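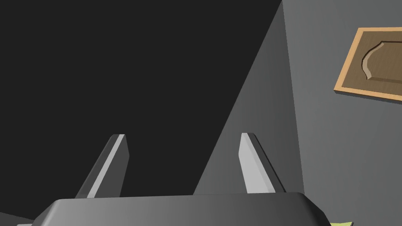
14th November

Water absorption of the lime mortar prisms, second batch. Carried on from the September sheet, same oven, same balance, new sand.

Sand is the Atthorpe washed, sieved again here because the bag had fines in it that the supplier's sheet does not show. Lime is the Hagedorn putty from the older tub. Anitha Nambiar mixed, I cast. Anitha Namboodiri has the sieve results and will put them in the shared folder under her full surname, as we have already had one set filed under the wrong Anitha.

Mix by volume, lime to sand 1:3, no pozzolan. Worked by hand until it held on an upturned trowel. Stiffer than batch one. I did not add water to correct it and would sooner have a stiff batch that is written down than one nudged to match.

Moulds stripped on day 2. One prism lost a corner on stripping and is marked C on its end face. Keep it in the set for mass but leave it out of the flexural test.

Cured to 28 days in the cabinet with the damp tray. The humidity logger had a gap in it over one night, battery. Values either side of the gap agree, so I have left the record as it is with a note.

Drying: oven low, to constant mass. Weighed, returned, weighed again until two readings matched to the last digit. The balance drifts if the cabinet fan is running, so the fan goes off before taring. This should be on the card by the balance and is not. Will write it up.

Absorption: prisms stood on the plastic mesh in the shallow bath, water just over the lower face, sides sealed with wax. First weighing at 200 seconds, next at 900, then left overnight. Blot once on the damp cloth, weigh, back in. The first time round I was blotting with dry paper and pulling water out of the face, which probably explains the low early figures in batch one. Those early figures should not be used. The overnight ones are fine.

Result so far: uptake against root time is straight for the early points and bends over before the overnight reading, as expected once the wet front nears the top. The slope is lower than in batch one even allowing for the blotting. Either the stiffer mix or the new sand. Cannot separate the two from this set.

Wax: the Elside block wax cracked at the arris on two prisms and water got behind it. Stripped and resealed with the softer stuff, redried, rerun. Reruns are in the table with an R. Suggest we stop using the hard wax for anything with a sharp edge.

The Stita spreadsheet still divides by the nominal face area. Measure the face with the calipers and type it in. The moulds are worn and the difference is enough to matter.

To do:
Sieve a second sample from the bottom of the sand bag.
Cast a third batch, new sand, with water brought up to the batch one consistency.
Flow table reading before casting this time, both mixes.
Battery for the logger.
Card for the balance.

Prisms are on the middle shelf, wax side down. Please leave them in order.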